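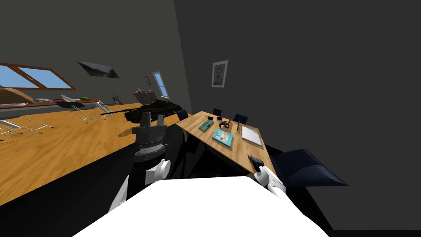
Why Do Floors Need to Be Level?
Clullcombe Museum of Building: Young Visitors' Pages

A floor is level when it is the same height at every corner. If one side is lower than the other, a marble placed on the floor will roll toward the low side. Gravity pulls the marble down the slope.

Long ago, builders checked their work with water. Water that is standing still always has a flat top. Builders in ancient Egypt also used a wooden frame shaped like the letter A, with a weight hanging from a string.

Today, many builders use a spirit level. Inside it is a small tube of liquid with a bubble. The tube has 2 lines marked on it. When the bubble rests between the lines, the surface is level.

Some floors slope on purpose. A shower floor tips gently so that water runs to the drain.

Words to know
Level: flat, with no slope.
Slope: a surface that is higher at one end.
Gravity: the pull that brings things down toward the Earth.

Try the marble test at home with an adult. The Danladi Gallery has 81 old levels on display.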